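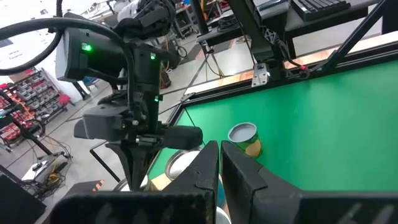 Uten-Konserven, Datenkarte

Stand: 26. Januar 2022

Uten-Konserven ist eine Bildsammlung zu Konservendosen auf einer Tischfläche und auf einem Brett. Sie umfasst 2856 Einzelbilder aus 700 Anordnungen. Erfasst sind 52 Artikel, überwiegend Fertiggerichte, Obst und Gemüse. Die Sammlung gehört zum Projekt Pladalier und ergänzt den älteren Teil Quintana, der ausschließlich Gläser und Flaschen enthält.

Inhalt

bilder/ Einzelbilder, nach Anordnung in Unterordnern abgelegt
artikel.csv Artikelliste mit Kurzname, Bauform und Etikettentext
anordnungen.csv Zuordnung der Dosen zu den Standflächen
korrekturen.txt Änderungen gegenüber der Fassung vom Dezember

Standflächen

Der Wert "tisch" steht für die grüne Fläche, der Wert "brett" für das Holzbrett. Die Lage des Bretts ist nicht festgelegt und kann sich zwischen zwei Anordnungen ändern. Schräg liegende Bretter werden nicht gesondert gekennzeichnet. Steht eine Dose auf der Kante, gilt die Fläche, auf der der größere Teil des Bodens aufliegt. 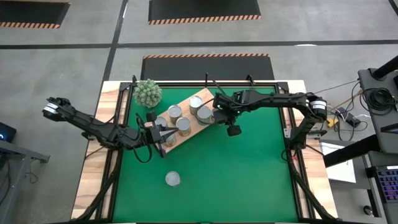
Abb. 1: Grüne Tischfläche mit Holzbrett und sieben Dosen, Ansicht von oben.

Bauformen

In der Spalte "form" sind drei Werte zulässig: "flach", "normal" und "hoch". Maßgeblich ist das Verhältnis von Höhe zu Durchmesser, nicht die Füllmenge. In der Ansicht von oben lässt sich die Bauform meist nicht bestimmen. Sie wird dann aus einer seitlichen Ansicht derselben Anordnung übernommen. Fehlt diese, bleibt das Feld leer.

Deckel und Ränder werden nicht als eigene Objekte geführt. Eine Dose, von der nur der Deckel sichtbar ist, zählt als vollständiger Eintrag mit dem Vermerk "nur_deckel".

Etiketten

Der Etikettentext wird so übernommen, wie er im Bild lesbar ist, einschließlich Groß- und Kleinschreibung. Teilweise verdeckte Wörter werden nicht ergänzt. Ein Auslassungszeichen markiert die Stelle, an der der lesbare Teil endet. Die Zuordnung zum Artikel erfolgt getrennt davon über den Kurznamen.

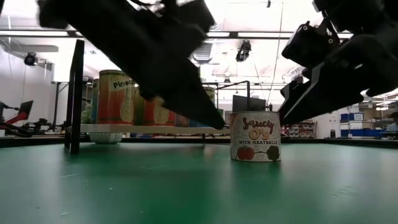

Abbildungen auf dem Etikett (Früchte, Gemüse, Fleisch) stehen in der Spalte "motiv". Mehrere Motive werden durch Semikolon getrennt. Zierlinien und Hintergrundmuster entfallen. Farben werden nur als Grundfarben angegeben; beige und cremefarben fallen unter "hell".

Bekannte Mängel

Bei 92 Bildern ist kein Etikett so weit lesbar, dass ein Artikel zugeordnet werden konnte. Diese Bilder sind enthalten und tragen den Kurznamen "unbekannt". Lichtreflexe auf der Tischfläche und auf Metallrändern wurden nicht retuschiert. Kratzer in der grünen Fläche sind keine Markierungen und haben keine Entsprechung in den Tabellen.

Die Artikelliste enthält keine Angaben zu Gewicht, Inhaltsstoffen oder Haltbarkeit.

Ablage und Fehlermeldungen

Die Tabellen sind in UTF-8 kodiert, Trennzeichen ist das Komma. Fehler in der Artikelzuordnung bitte mit Nummer der Anordnung und Kurzname in der Drosura-Ablage unter "Konserven" eintragen.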